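The Great Winter Clothes Swap is back (and so is my laundry backlog)

Well, August got away from me completely. I had grand plans to have this newsletter out before the long johns came out of the cupboard, and instead I spent three nights on the lounge room floor with a stack of old jumpers, trying to work out why I own so many that I never wear. Some of them still had the shop tags on. One had a bus ticket in the pocket from a job I left years ago.

So, the swap! For those new to the Hanilau Street list, we run it in the old Drilthorpe Hall, the one with the green doors and the heater that sounds like a ute going up a hill. You bring clean clothes you're done with, you get a token for each piece, and you take home whatever you like with your tokens. Last time we had 997 pieces come through the door. I know the number because Kevin Sánchez wrote it on the whiteboard in letters as tall as my forearm and wouldn't let anyone rub it off until the next hall booking.

I'm happy to say most of it found a new home. The kids' stuff went in the first half hour, as it always does, and I watched two grown women very politely not fight over a corduroy pinafore. Men's trousers are still our weak spot. If you live with a bloke who has a drawer full of perfectly good daks he swears he'll fit into again, please have a gentle word.

A few people wrote in after the last issue asking what we can take. Pretty much anything you'd hand to a friend without feeling you had to explain it. Jeans, coats, school jumpers, nice shirts, pyjamas if they're in good nick. Please leave out undies, single socks (I'm begging you) and anything with a broken zip, unless you pop it in the mending basket by the door with a note pinned on. The mending basket did very well last time. My neighbour took home a parka from it, put a new zip in over two evenings, and has worn it to every footy match I've seen her at.

We could also do with more hangers. Plastic, wire, the padded ones your nan had, I don't mind. Coats and dresses get looked at properly when they're hanging up, and they get walked straight past when they're in a pile. 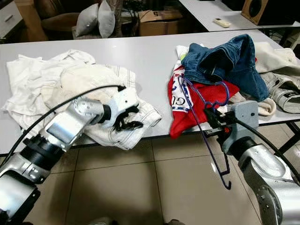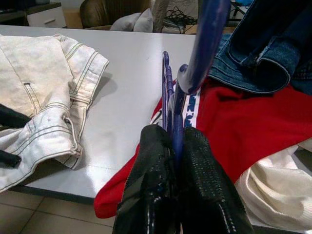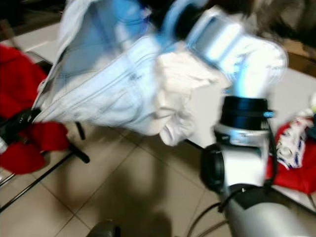

Denim, red and white, and plenty of loose folds among them.

Getting your bags ready

I've been doing this for five winters now and I still leave my own sorting to the last night, so take this as advice from someone who doesn't follow it. Start with the coats, as they take up the most room and you'll feel very pleased with yourself straight away. Check every pocket. We've had house keys, a hearing aid battery, half a packet of Throaties and, one memorable year, a wedding ring (returned to a very relieved man in Flandard who had been telling his wife it was at the jeweller's).

Then try things on. I mean really try them on, with the light on and the good mirror. I kept a mustard cardigan for six years on the strength of how it looked on the hanger, and when I finally put it on I looked like a hot dog.

Wash everything before you pack it, even if it's only been sitting in a drawer. Cupboard smell is a real thing, and it spreads to everyone else's bag! Shopping bags or pillowcases are fine for carrying. Please don't use garbage bags if you can help it, because last year one very nearly went out with the rubbish.

There's a limit of 20 pieces per household this time. I know, I know. We had a couple of carloads turn up right on closing and I was still sorting at ten at night with cold chips for tea. If you have more than that, hang on to it for the spring swap.

Entry is a gold coin and it all goes to the hall roof fund, which is sitting 200 dollars short of the next lot of guttering. Tea and coffee are on us. If you can bake, a plate of something would be lovely, and if it happens to be the Soltani family's date slice then I'll save you a park out the front myself.

Doors open at 9 am, and I'll be there from half past seven setting up racks if anyone fancies an early start. Dates for each suburb are on the back page with the parking map. Bring a jumper, the heater takes a while.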